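Chapter 6
Daylight in Single-Story Work Buildings

February 23, 2018
By the Arnstead Building Texts staff

6.1 Scope of the chapter

Daylight reaches a work surface by three paths: directly from the sky, by reflection from the ground and from objects outside, and by reflection from the surfaces of the room. Chapter 5 dealt with the first path only. The present chapter adds the other two and gives a method for combining them in rooms lit from one side.

The method is limited to rooms with a flat or gently sloped ceiling and with windows in one long wall. Rooms with roof lights are covered in Chapter 7. Direct sun is left out of all calculations, and an overcast sky is assumed unless the text states otherwise.

6.2 Side windows and room surfaces

The light received from a side window falls quickly with distance from the glass. A desk placed next to the window may receive several times as much light as a desk at the back wall. Raising the head of the window lowers this ratio, as the upper part of the opening sends light deeper into the room. Lowering the sill has little effect on the back of the room.

Trees and planting close to the glass hide part of the sky and replace it with a darker surface. The loss is largest in July, when leaves are full. White paint on the walls and ceiling makes up part of the loss by spreading the light that does enter.
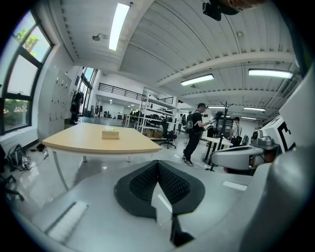 6.3 Worked case: the Kilbridge workshop

The Kilbridge workshop has a floor area of 1,350 square feet and a window area of 203 square feet. The ratio of window area to floor area is therefore 0.15. The room is 21 feet deep, measured from the window wall.

Table 6.2 gives the reflectance of common finishes. The reader should first find the area-weighted mean reflectance of all room surfaces, glass included. The reflected part is then found from Equation 6.4 and added to the sky part. Dirt on the glass is allowed for at the last step, by a single factor applied to the total.

Related chapters
Chapter 5: The Overcast Sky
Chapter 7: Roof Lights
Appendix B: The Virnden Reflectance Tables

Copyright 2018 Arnstead. All rights reserved. | Contact | Back to top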